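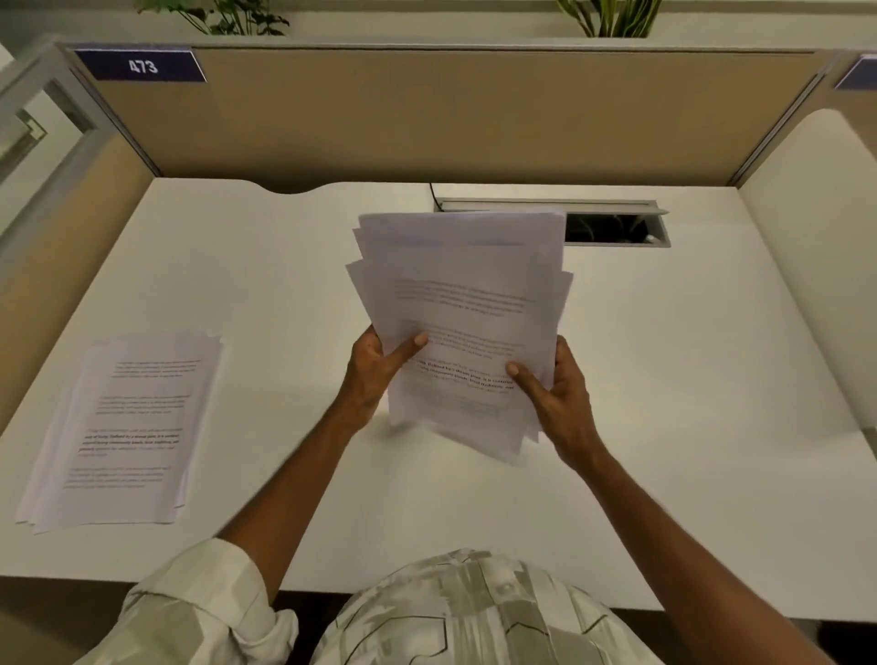 A gutter clearing quote for a commercial building is only useful if it can be set against another quote for the same work. Most cannot. Each firm measures in its own way, leaves out different items and prints its terms on separate sheets. Once everything is printed, you may be holding a loose stack of pages with the corners sticking out on both sides and several paragraphs of type on the front one, and the price could be anywhere in it. The method set out on this page puts the work in order before any firm is asked for a figure. It applies to small commercial premises: shops, workshops, offices, halls and similar buildings up to three storeys.

What you need before you start

A plan of the roof, even a rough one drawn by hand
A long tape or a measuring wheel
The access details for each side of the building
Any report from the last clearance
A copy of the lease, if you are a tenant

Check the lease first. In many leases the tenant is responsible for keeping gutters clear and the landlord for replacing them. In others, both duties fall on one party. If the lease is silent, get the position in writing from the landlord or the managing agent before you commit to any cost.

Step 1. Measure the gutter run

Walk the building at ground level and measure along the foot of each wall that carries a gutter. Write the length of each side on the plan. Add them together to get the total run. Do not include gable ends that have no gutter.

Valley gutters and parapet gutters cannot be measured from the ground along the wall. Take these from the roof plan and list them on a separate line. They are priced differently by almost every firm, as they need roof access and usually hold more debris.

The worked example on this page is a single-storey workshop in Orkcombe with a pitched roof, an added rear section and one valley. Its total run, valley included, is 168 metres.

Step 2. Mark the downpipes and outlets

Mark each downpipe on the plan with a circle and give it a letter. Note the material (plastic, cast iron, aluminium) and whether the foot of the pipe goes into a gully or straight into the ground. Mark any pipe that is boxed in or runs inside the building.

Downpipes are the item most often left out of a low quote. A firm can clear the gutter channel by vacuum from the ground and leave a blocked pipe as it was. Unless the quote says the pipes will be tested with water, assume they will not be.

Step 3. Record the access

For each side of the building, write down:

The ground surface (tarmac, gravel, grass, flower bed)
The clear width between the wall and the nearest obstruction
Any glass roof, canopy, cable or sign below the gutter
Whether the ground belongs to you or to a neighbour
The hours when the area is free of vehicles

If one side can be reached only from a neighbour's land, arrange permission yourself. Do not leave this to the contractor. A firm that arrives and cannot reach one elevation will normally charge for the visit in full.

Step 4. Decide the method, or leave it open

There are three methods in common use.

Ground-based vacuum. A suction machine with long poles, and often a camera on the pole head. It is quick and needs little space. It is poor at removing compacted silt and of limited use on valley gutters.

Ladder or tower. The debris is removed by hand. It suits low buildings and short runs. Ladder work should be of short duration only, and the firm should be able to say how the ladder will be secured.

Powered platform. Used for higher buildings, long runs and heavy growth. It costs more and needs firm, level ground. The hire charge may be shown apart from the labour charge, so check which is being quoted.

If you have no preference, say so in the request and ask each firm to state its method. If you do have a preference, write it in and ask firms to price that method only. Mixing the two produces quotes that do not match.

Step 5. Write the request

Keep the request to one page, with the roof plan attached. Use numbered lines so that each firm can price against the same numbers. A suitable layout is as follows.

1. Clear all eaves gutters as marked on the plan.
2. Clear the valley gutter.
3. Clear and water-test all downpipes, A to F.
4. Bag the debris and remove it from site.
5. Wash down walls, windows and paving marked by the work.
6. Provide before and after photographs of each elevation.
7. List any defects found, with the position marked on the plan.

State whether prices are to include VAT. Ask for a price against each line and a total at the foot. Ask also for the firm's day rate for repairs, as small defects such as a slipped bracket or a leaking joint are cheaper to put right while the equipment is on site.

Send the same request to every firm in the same form. If one of them asks a question and the answer changes the work, send the answer to all of them.
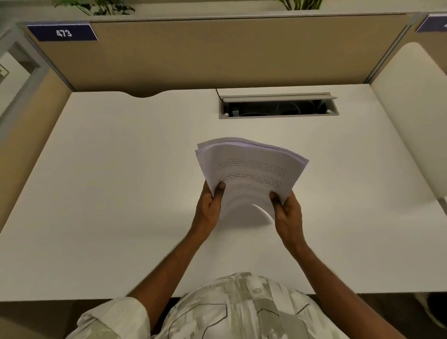
Step 6. Compare the replies

Draw up a sheet with one row for each numbered line and one column for each firm. Enter the prices. Where a firm has given a total only, write "not split" and go back to it for the breakdown. Where a line has been missed, leave the cell blank and do not guess.

In the Orkcombe example, two firms replied. Siddiqui Roofline quoted £500 for the whole job by ground-based vacuum. Foltik Access quoted £700, using a tower for the main roof and hand clearance for the valley. On the totals alone, the first is the lower price.

Set out by line, the position changed. The Siddiqui quote had no figure against lines 3 and 4. On request, the firm confirmed that downpipe testing and removal of debris were extra. With both added, its total came to more than the other. The Foltik quote covered all seven lines.

This does not show that vacuum clearing is poor value. On a plain roof with no valley and sound downpipes, it will often be the cheaper method. The sheet only makes sure that the same work is being compared.

Step 7. Check the paperwork

Before accepting, ask the chosen firm for:

Its public liability certificate, in date, with the trading name matching the quote
A risk assessment and method statement for your site
Proof of training for any powered platform used
Its waste carrier registration, if it is removing debris

Read the exclusions on the insurance. Some policies have a height limit, or exclude work on fragile roofs. A workshop with old cement sheeting or plastic rooflights should be treated as having a fragile roof until someone competent has said otherwise.

A method statement that names a different site has been copied over. Send it back and ask for one that covers yours.

Step 8. Fix the date and the terms

Late autumn is the usual time, after most of the leaves are down. Buildings under pine or other evergreen trees may need a second visit in April. Book early, as firms fill up quickly once the heavy rain begins.

Confirm in writing the date, the start time, the price by line, the method and what happens in high wind. Most firms will move the date without charge for bad weather. Check that yours does.

Pay on receipt of the photographs and the defects list - not on the day, when neither is likely to be ready. If the firm asks for a deposit, keep it small and have it shown on the order.

Step 9. Keep a record

File the plan, the order, the photographs and the defects list together. At the next clearance, send the same plan with the request and change only what has changed on the building. Where there is more than one site, use the same line numbers for each. A second building at Zekcombe, for example, can be priced on the same sheet even if it has no valley; line 2 is marked "none". 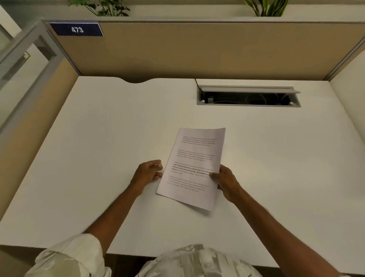 How often should the gutters on a commercial building be cleared?

Once a year is enough for most buildings with no trees close by. Where trees overhang the roof, or moss is growing on the slope above the gutter, allow for two clearances a year. Valley and parapet gutters should be inspected more often, as an overflow there goes into the building and may not be noticed until the ceiling is stained.

Can the work be done while the building is open?

In most cases it can, provided that the area below is closed off and entrances on that side are not in use. Agree the order of working with the firm, so that the main door is dealt with before opening time. Warn neighbouring tenants about the noise if a vacuum machine is to be used.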